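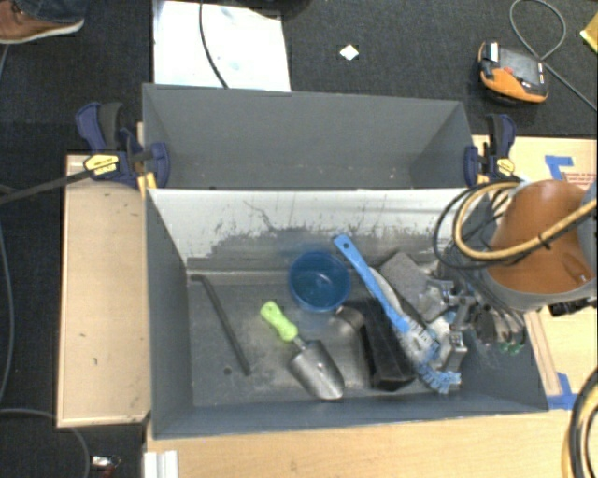
*Tiempo de lectura: 2 minutos*

## 3. Preparar las dos cubetas

Antes de empezar, busque un rato tranquilo y ponga las dos cubetas grises juntas, lado largo contra lado largo. La delantera es la de «pendientes», donde cae todo lo que anda suelto por casa (¡y ya verá cuánto aparece!); la trasera recibe lo que ya está clasificado.

1. Eche en la cubeta delantera lo que tenga a mano: una palita de jardín de mango verde lima, un cuenco azul, el cepillo largo de fregar.
2. Coja las piezas de una en una, sin prisa, y decida si van a la cocina, al jardín o al cajón de Darcy, como llamamos aquí al de «ya veremos».
3. Pase a la cubeta trasera primero las cosas de cocina. Cuando las haya guardado en su sitio, siga con las del jardín.
4. Repase el fondo con un paño húmedo.

> **Nota:** los arañazos y las marcas blanquecinas de las paredes son de uso y no afectan al sistema Trokent. Tampoco hay que tapar el agujerito del fondo.

> **Precaución:** saque la palita por el mango y no apile más de 43 piezas por cubeta.

Si le sobra algo que no encaja en ningún grupo, consulte el apartado 4.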